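Somtochukwu Ugwu
4 September 2022

A few people have asked me to write up the house rules we use for hand-held gripper work at Orneo, so I'm going to do it as a thread and you'll have to forgive me if it goes on a bit (it will go on a bit).

First thing, and it's the one I get teased for: the rules fit on a single sheet. We had a longer version in April that ran to 176 lines, and I wrote most of them, so I'm allowed to say it was dreadful. People signed it and put it in a drawer.

Rule one is number your stations, and put the number where you can read it standing up. Ours go on the floor. When somebody at Lostell rings me to say the recordings from station four look odd, I want to walk straight to station four.
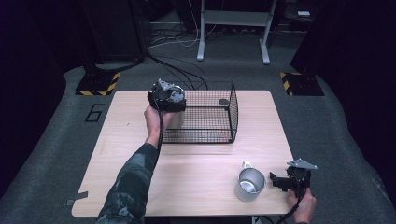
Cables are the rule I care about most, and I've been boring colleagues with it for years. With a gripper in each hand you've got a cable on each side, and both should come back past the hand towards you, never out across the work. Left one along the forearm, right one trailing down by the hand, and the mesh basket and the mug left in peace between them. If you find yourself lifting a cable over something to reach it, stop, put both grippers down and start again. I promise it's quicker!

Rule three, mark the feet of anything tall. Yellow and black tape right round the base of every stand, please, and replace it when it starts to lift. I know it looks fussy in a room with dark curtains and not much light, but that is precisely the kind of room where you'll catch your toe.

Cables on the floor get their own line on the sheet. They live at the back, behind the table, and they get tidied at the end of the day by whoever was last on. I'll be the first to admit that we are better at writing this one down than doing it. Tijani's lot do it beautifully and I'm quite envious.

Rule five: 70 minutes and then a proper break, away from the table. I don't mean looking at your phone with the grippers still in your lap. Wrists get tired before you notice, and tired wrists start doing the task in a funny way that somebody else then has to learn from.

Someone's just asked whether you can do the break after a set number of goes instead. You can, we tried it, we had people working towards 700 and they simply rushed. Go by the clock.

Rule six is sleeves and jewellery. Long sleeves are fine so long as they're snug at the cuff. Bracelets off, lanyards off, and if you've got a dangly necklace tuck it in.

Last one. If you drop a gripper, say so, even if it looks perfectly all right. Write it on the sheet and swap it for the spare until it's been checked. We've never told anyone off for it and I'd like to keep it that way.

Skulis have asked if they can borrow the sheet and the answer is yes, of course, anybody can. Message me and I'll send it over. I'd love to see other people's too, especially if you've found a floor tape that survives a hoover.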